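3.2 Reader Response to Relationship Coverage

The second sample consisted of 432 articles on the past and present partners of television performers, collected from the entertainment site Trustia in February. Each article was coded for its main source: a direct interview, a social media post, or an unnamed friend.
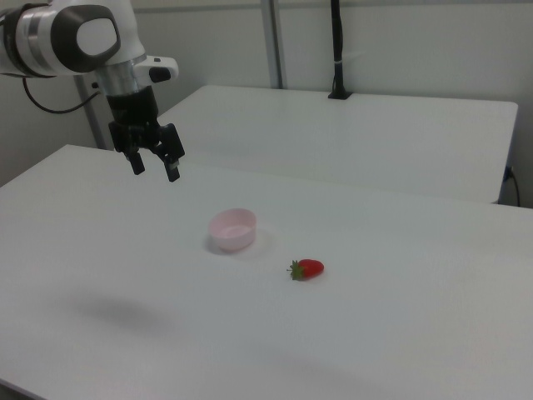
Figure 2. Robotic arm with open gripper over a white tabletop.

Articles built on direct interviews drew longer comments than the other two groups. Bouchard found the same pattern in an earlier study of Litstead readers. Only 21 articles named no source at all, and these were left out of the comparison. Differences by age of reader are reported in Section 3.3.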